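About Hullby

Hullby is a compliance and licensing consultancy for the gaming industry. We help lottery retailers, charitable gaming operators, card rooms and sports betting companies apply for licenses, keep them, and file the reports that state regulators ask for.

The company was started by Jolanta Lis, who had spent 22 years reviewing license applications before she began helping people write them. We now have a staff of 30 in one office.

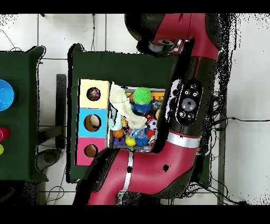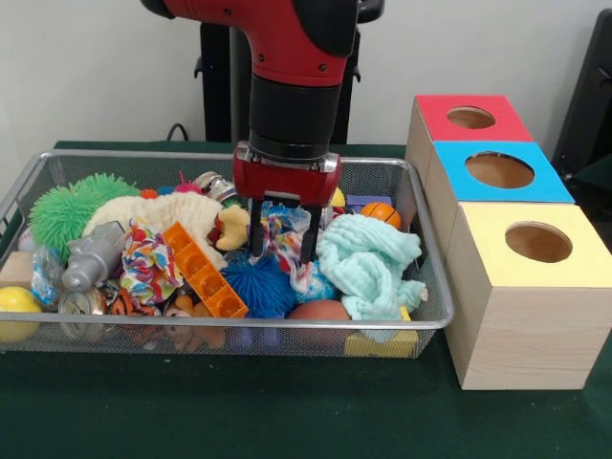

Most of our clients come to us at one of two points. Either they are entering a state for the first time and need a full application, or they already hold a license and have received a letter with a deadline in it. We handle both. We do not lobby, and we do not take a share of our clients' revenue. Our fees are set by the job and agreed in writing before work starts.

What we do

License applications. This covers ownership disclosures, key employee filings, financial statements and supplier registrations. A typical sports betting application runs to about 3000 pages once the exhibits are attached. We prepare it, index it and answer the follow-up questions.

Internal controls. We write and review the procedures that regulators expect to see on paper, including cash handling, account verification, self-exclusion lists and dispute records.

Renewals and reporting. Renewal dates differ from state to state, and many of them fall in February. Clients on our renewal plan get a first notice from us well ahead of the date, and a named person who keeps their file current.

Staff training. We teach short courses for compliance officers and floor supervisors, at our office or at yours. Course materials are updated whenever a rule changes.

How we are organized

There are 3 teams. Applications is the largest. Controls and Training share a manager and most of their projects. Reporting runs Presia, our filing calendar, which clients can log in to at any time to check what has been submitted and what is still open.

Jolanta still reads every new application before it leaves the building. If she has questions, it goes back to the team.

Working with us

A first call takes half an hour and is free. Please have your current license numbers and any recent letters from the regulator at hand. If we have a conflict with an existing client in the same market, we will tell you on that call.

Phones are answered from 8:30 a.m. to 5 p.m. For open positions, see the Careers page.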